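Filing a claim after a parking lot accident

Aug 10, 2021

In February another driver backed into my car outside the Stougaard grocery store. I was stopped in the lane, waiting for a space. She came out of hers faster than she meant to and hit my rear passenger door. The repair estimate came to $429, and I assumed that would be the end of it.

My neck started hurting the next morning. I didn't go to the doctor for six days, which was a mistake. When I finally went, she wrote down a mild strain and sent me to physical therapy. Later the insurance adjuster asked me twice why I had waited.

The police did not come out. The lot is private property and the dispatcher told me to trade information with the other driver and file a report online. I had 30 days to do it where I live. Check your own state, the deadline may be shorter.

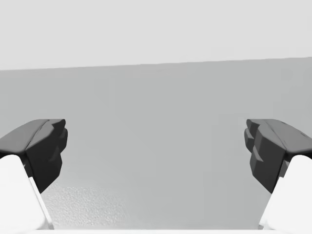
The other driver's insurer first said we were each half at fault. Their reasoning was that both cars were in the lot and there was no report from an officer. I had taken four pictures with my phone before we moved the cars, and I had the name of a witness, Dalia Lapiņa, who was loading her trunk two spaces down. She gave them a short statement over the phone. They changed their position to full fault on their driver the following week.

I talked to a lawyer, Margus Ķēniņš, for 30 minutes at no charge. He said my claim was small enough that I could handle it myself, but that I should not sign a release until therapy was finished. The first offer came with a release attached, so I'm glad I asked.

I kept a folder with the estimate, the therapy bills, my mileage to appointments and notes from every call. When they disputed two of the visits I sent copies the same day. The check for the door came first. The medical part was paid separately, after my last appointment.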